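Mondeteo council votes 5 to 4 to let cafes charge a mug deposit

2 min read

We use cookies to remember your preferences and to count visits. Accept all / Manage settings

July 9, 2026

Mondeteo will become a town where you can rent a mug. After a meeting that ran past eleven at night and through two pots of the council's own coffee, members voted 5 to 4 to let cafes collect a refundable deposit on cups and mugs used at outdoor tables.

The deposit is two dollars. It will be added to the bill when a drink goes outside and taken off again when the mug comes back in. What happens in between was the subject of most of the evening.

Cafe owners on Moura Street have complained for years that their mugs go for walks. According to the report put before the council, the street's cafes lost 1,428 mugs last year, a figure the owners gathered themselves and which includes breakages, thefts, and what the report calls "unexplained departures." A further 121 were found and returned, most of them from the riverbank, the bus shelter, and the steps of the library.

"I bought a box of mugs in December and by the end of the winter I was serving cocoa in soup bowls," said Wilson Castaño, who owns the Brorketitz, a cafe at the bottom of the street. "People liked the soup bowls. Then the soup bowls started to go."

Castaño, who spoke for the full three minutes allowed and then for a few that weren't, told members he had recently recognized one of his own mugs at a yard sale. He bought it back for fifty cents. He was asked whether he had considered paper cups. He said he had, and that he had also considered retirement.

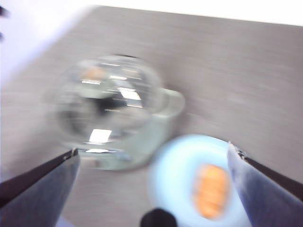
Opponents of the measure said the deposit would punish the honest customer, who now has to carry a mug indoors and stand in line to get two dollars back. Council member Kofi Aryee, who voted no, called the plan "a lot of bookkeeping for a small amount of crockery" and warned that two dollars is less than a decent mug costs in a store.

"We may be setting a price," Aryee said. "Somebody is going to look at that and think it's a pretty good one."

Supporters had evidently not thought of this, and there was a short recess.

When members returned, they took up an amendment to raise the deposit to four dollars, which failed. A second amendment, to exempt saucers, passed without debate. A third would have allowed cafes to keep the deposit if a mug came back chipped. That one took forty minutes, much of it spent on what a chip is. The town attorney offered a definition based on whether a reasonable person would drink from that side. Members thanked her and voted it down.

The final wording says a mug must be returned "in substantially the condition in which it was served, apart from ordinary wornness." Two members asked whether wornness was a word. The clerk looked it up during the meeting and reported that it was, and it stayed in.

The rule covers only drinks taken to outdoor tables. Customers who drink indoors will pay nothing extra. Customers who order indoors and wander outside, a group that one speaker put at "everyone, in nice weather," will be asked to come back to the counter and pay the deposit. The ordinance does not say who will do the asking.

The town has set aside $1,475 for signs and for a public drop-off shelf near the bus shelter, where mugs may be left at any hour. Mugs left on the shelf will not earn a refund. They will be sorted by cafe once a week, if their owners can be worked out, and the rest will be offered to the senior center, which has said it would prefer plates.

Cafes can choose whether to take part. Six of the nine on Moura Street have said they will. One of the others serves only in paper, and another told the council it chains its mugs to the tables. Members took this as a joke until the owner produced a length of chain.

The deposit takes effect in three weeks. A review is planned for December, when most of the outdoor tables will have been put away. Castaño said he would have new mugs in by then. He has ordered them in a shade of orange that the supplier had been trying to get rid of.

Get Mondeteo news in your inbox every morning. Sign up for our free newsletter. You can unsubscribe at any time.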